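Gondthorpe 200 Jewelry Wire Kit

I bought the Gondthorpe 200 in December to replace a drawer of leftover spools that had gotten tangled past saving. I make earrings and a few pendants, mostly for a monthly market in Grirkport, and I go through a lot of wire. After a winter with the kit I can say it is good value, with one weak part.

The box holds six spools, two pairs of pliers, a flush cutter and a bending jig with 95 pegs. Copper, brass and brown-coated wire come in two thicknesses each. The spools have a slot in the rim to hold the loose end, and the slot works. My old Rivadeneyra spools had a rubber band that dried out in a year.

The thicker brown wire is what I use most. It takes a tight bend without the coating flaking, and it holds a long narrow U for ear hooks even after you open and close it a few times. The thinner one is too soft for hooks. I keep it for wrapping beads.

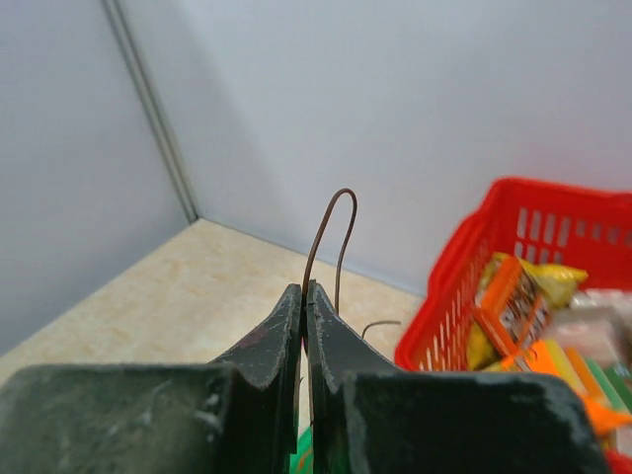 Nelly Ospina wrote in to say the thick brown kept its color on her for a whole summer of wear, but the brass went dull in two weeks and she had to seal it. She also thinks the cutter is better than I do. Mine left a small burr from the first day, and I went back to my Vondembridge pair. It may vary from box to box.

The round-nose pliers are fine. The tips line up, the spring is light, and the handles are long enough for a big hand. The chain-nose pair is stiff and needed a drop of oil at the joint. Neither has teeth, so they don't mark the wire much.

The jig is the weak part. The pegs fit loosely, and on anything wider than an inch they lean as you pull, so the second earring never quite matches the first. I drew my shapes on a scrap of pine and put in finish nails instead. It took an evening – I haven't used the jig since.

I have made almost 107 pairs of hooks from the thick brown spool and there is still some left. Refills are sold singly, though the thick brown was out of stock both times I looked. If you already own decent pliers, skip the kit and buy the spools.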